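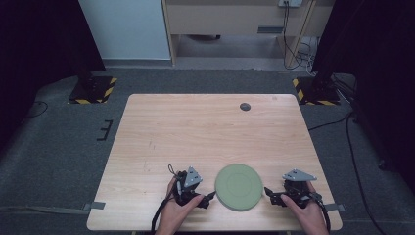 What the Second Pair Costs

I went into this spring thinking the expensive part of a manipulation setup was the arm. I'd been saving for one, I had a spreadsheet, I had a column called ARM in bold. Then I spent a couple of afternoons with the people at Dikent, who do their recording with hand-held grippers, and came home and rewrote the whole sheet.

The idea is simple enough. You hold a gripper in each hand, you pick up a plate, you put it down, you do it again until your shoulders complain. The arm can come later. What you need first is hours of good recordings, and a decent pair of grippers gets you those for a lot less money than I'd set aside – which made me very happy for one evening.

Then I started adding up the rest of it! Cables, for a start. I'd put down one line for cables, as if they were a thing you buy once. They get stepped on and they get yanked, and the one you need is always a foot too short. I now budget $487 for cables and connectors in the first year, and the crew at Gesstead (who've been at this longer than I have) laughed and told me to go higher.

Next, the table. I was going to use my old desk. Please don't do what I was going to do. If it wobbles when you set a dish down, you'll see that wobble in every single recording, and you'll be strapping it in place by the end of the first week. Buy something plain and heavy, and put the strap money in the same line so you don't forget it. Stands want heavy bases too, and bright tape on the edges is the best few bucks I've spent all year. My toes agree.

Objects are the fun part, and I overspent on them right away. Start with a few ordinary plates. A round one with a raised rim gives the fingers something to get hold of from either side, and it's harder than it looks to lift it level with both hands. Buy 2 of everything you like, in the same color, so a chip doesn't end your week.

Now, spares. I got quotes from Aravena and Fliltum in July, and the sticker prices were close enough that I almost picked by delivery date. What decided it was the fingers. One shop sells them separately and the other wants the whole gripper back for four weeks – four weeks! For a small team that's the project stopped.

So I bought two pairs from the shop that sells fingers. The second pair is sitting in its box on my shelf, and the ARM column has been moved to next year.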